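Rechercher dans l'encyclopédie OK Recherche avancée

Cidrerie Hodano

La cidrerie Hodano est une entreprise artisanale de fabrication de cidre et de poiré, installée à Civstead. Production surtout locale, vendue en bouteille et en fût. Elle est connue pour deux choses : son poiré brut et sa querelle assez longue avec la brasserie Chaturvedi, sa voisine, au sujet des fûts consignés.

Histoire

À l'origine, un simple atelier de pressage à façon. Les particuliers apportaient leurs pommes et repartaient avec du jus. Le cidre est venu ensuite, d'abord pour écouler les excédents d'une très grosse récolte, puis comme activité principale. Le pressage à façon existe toujours, en fin de saison seulement, sur rendez-vous.

L'extension du chai a doublé la surface de garde. Travaux retardés par une histoire de mur mitoyen, réglée à l'amiable. C'est de cette période que date le passage aux cuves inox pour les cidres doux ; les bruts sont restés en bois quelques saisons de plus. Le nom de la maison vient du lieu-dit et non d'une famille, contrairement à ce qu'on lit parfois.

Vergers et approvisionnement

Le verger en propre compte 1 165 arbres, en majorité des pommiers haute tige, le reste en poiriers. Le complément est acheté à des producteurs du canton, sous contrat annuel. Variétés amères et douces-amères pour l'essentiel, un peu d'acidulées pour l'assemblage. Les fruits tombés avant la mi-saison ne sont pas pris.

Récolte de la fin août (poires précoces) jusqu'aux premières gelées. Le ramassage est mécanique sur les parcelles plates, à la main dans la pente, où les machines ne passe pas. 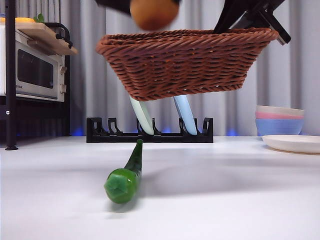 Élaboration

Lavage, tri, râpage. Cuvage court, puis pressage – presse à bandes depuis l'abandon de l'ancienne presse à paquets, qui est exposée à l'entrée du magasin. Fermentation lente à basse température, levures indigènes, soutirages successifs. Le cidre bouché fait sa prise de mousse en bouteille. Durée moyenne de fermentation pour le brut : 90 jours, davantage les hivers froids.

Le poiré suit le même chemin, avec un cuvage plus long pour faire tomber les tannins. La filtration est légère et un dépôt en fond de bouteille est normal. Pas de pasteurisation, sauf pour le jus.

Gamme

Cidre doux, demi-sec et brut. Poiré brut. Un cidre de garde, élevé en fût, certaines années seulement. Un cidre houblonné a été essayé avec des houblons fournis par Chaturvedi, avant la brouille ; il n'a pas été repris. Le jus de pomme représente une part faible des ventes mais régulière.

Distribution

Vente directe au magasin et sur les marchés. Le reste passe par le grossiste Restimano, qui livre 102 points de vente, cavistes et restaurants surtout. La grande distribution est absente – choix ancien, remis en cause une fois puis confirmé. L'exportation est anecdotique.

Différend sur les fûts

Les deux maisons partageaient un parc de 130 fûts consignés, gérés en commun sans contrat écrit. Désaccord sur les pertes et sur le nettoyage. Hodano reprochait à son voisin de rendre des fûts mal rincés, Chaturvedi contestait le décompte. Le parc a été partagé par un accord signé le 10 février 2022. Depuis, chacun marque ses fûts. Les relations se sont semble-t-il apaisées, les deux producteurs tenant de nouveau un stand côte à côte à la foire de Civstead.

Visites

Le chai se visite sur réservation, hors période de pressage. Dégustation comprise. Le verger est en accès libre par le chemin communal, sauf pendant la récolte.

Voir aussi

Poiré
Prise de mousse
Brasserie Chaturvedi
Consigne (emballage)

Contact – Mentions légales – © Tous droits réservés – Haut de page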